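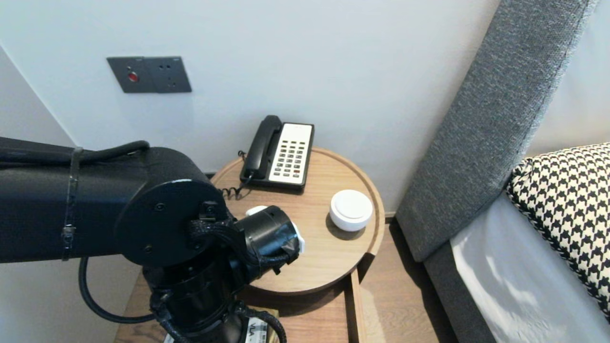 Room attendants at Skostmont keep responsibility for the room when the Tumeren arm is working in it. The arm takes over part of the bedside work: it handles small items on and near the bedside table and it works at the drawer. The attendant still decides if a room is suitable, starts the job, checks the result and signs the room as ready. This section describes the bedside job from preparation until hand-over. Please read it together with the floor supervisor before your first shift with the arm. Pay special attention to corded telephones like the one on the round table, where the coiled cord hangs down from the side of the phone and can be hidden from you by the arm itself. The cables of the arm also hang in a curve when the arm reaches over a table, and both must be kept free from each other.

4.1 Before you start

You need the room list, the attendant tablet and the stop button on its neck strap. Wear the stop button during the whole job. It does not work when it is lying on the housekeeping cart.

1. Knock, enter and confirm that no guest is in the room. If a guest is present, leave the arm in the corridor and do the room by hand.
2. Look at the bedside table. Remove glasses, medicine, jewelry and any open drink. Put guest property on the desk and note it on the tablet.
3. Lay the telephone cord behind the telephone as far as it will go.
4. Check the floor between the table and the bed. Shoes, bags and charging cables must be taken away.
5. Bring in the arm and lock the wheels of its base.
6. On the tablet, choose Room type, then Bedside. Wait until the status line is green.

Note: The bed must be made before the bedside job starts. The pillow should rest against the headboard and the sheet should not hang into the gap beside the table.

Caution: Do not move the table after the status line has become green. If it was moved, go back to step 6.

4.2 Placing soft packages

Soft packages change shape when they are gripped. The arm closes slowly on them and stops at the force that is set for the item. For foil packages use setting 2. A higher setting can open a seam.

1. Put the package on the table with the printed side up.
2. Choose Item, then Soft package, then setting 2.
3. Press Start and step back to the foot of the bed.
4. Watch the package while it is lifted. Some folds near the fingers are normal.
5. When the arm has released the package, check that the seams are closed and that the surface has no tear. 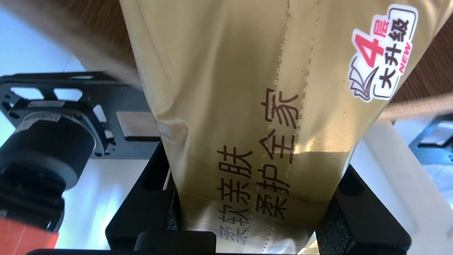 Figure 4-2. Gold foil package between the padded gripper fingers. The seam runs lengthwise down the package.

If the package slips, press Pause and take it away by hand only after the tablet shows Arm is holding still. Then begin again from step 1. After a second slip, finish the item by hand and mark it as Manual. A Manual mark is not counted as a mistake of the attendant.

Note: The promotional sticker on some packages is shiny. Turn the package a little if the tablet reports Item not found under strong ceiling light.

4.3 Drawer and the gap beside the bed

The gap between the bedside table and the bed is narrow. Earlier, attendants had to kneel down here in every room, and this was the most frequent complaint to Jeanine Brouwer of the occupational health office. The arm can enter the gap with the fingers closed. What it finds there is for the attendant to judge.

1. Pull the drawer by hand until it is partly open. Look inside for guest property before you continue.
2. Choose Area, then Gap. The fingers must be closed before the arm goes down.
3. Stand on the other side of the bed.
4. Follow the camera view on the tablet. If you see an object on the floor, press Keep or Remove.
5. When the arm has returned to its upper position, close the drawer by hand.

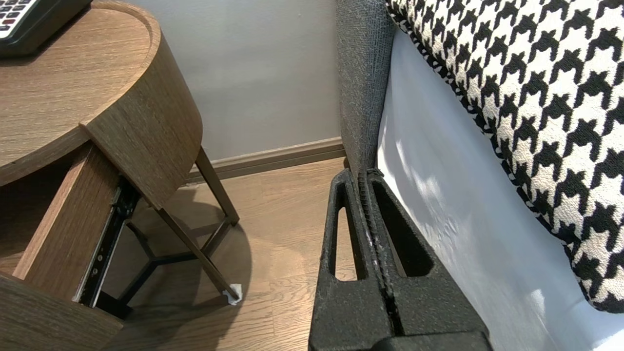 Figure 4-3. Gripper in the gap, fingers together. The drawer is partly open and the metal slide is exposed.

Caution: Risk of pinching. Keep your fingers away from the drawer slide. Never reach into the gap while the arm is there, also not for a small object.

Caution: The legs of the table are thin and stand close to the wall. If the arm touches a leg, the job stops by itself. Do not push the arm away. Press Release on the tablet and wait 15 seconds.

4.4 Hand-over and working time

After the last item, bring the arm back to its parked position and unlock the wheels. Put the telephone cord back in its usual place and return the guest property to the table. Sign the room with your own code, also when the arm did most of the bedside work.

The time for a room is not made shorter because the arm is used. This was agreed with Adalberto Leite of the housekeeping department in April, and it stays valid until the schedule is discussed again. An attendant may refuse the arm for a single room and does not have to give a reason on the tablet. Nobody should work with the arm for longer than 60 minutes without changing to another task.

Report repeated stops, unclear messages and new kinds of packages in the tablet under Remarks. Ville Hakala reads the remarks every Friday and changes the item settings if needed. For cleaning of the finger pads, see section 5.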